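Small Words for Household Things
Handout 5, Words and Their Neighbors
Kavitha Rai, Grelanwood Evening School

Last week we left "cup" and "mug" unresolved, and two of you wrote to complain. Good. Bring the complaints with you.

The usual test is the saucer: a cup expects one, a mug gets by without. It works nicely until someone serves soup in a cup. Labov's 1973 paper on cups and bowls shows how a wider shape, or mashed potatoes, can tip people from one word to the other. Read it before you argue with it - afterward, argue all you like.

Exercise A. Name the blue one, then the green one, then the orange one. Write your words down before you consult your neighbor, who will be very sure.

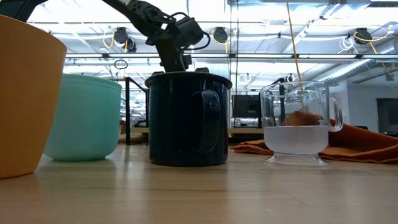 Words that moved house

"Dish" and "disk" come from the same Latin word, discus, and no longer speak. "Dish" went on to mean the food as well, and later an antenna. "Bucket" and "pail" share a job, but only one of them turns up in lists of things to do before you die.

For next time: find 7 container words in your own kitchen and define each in one sentence, without using "thing."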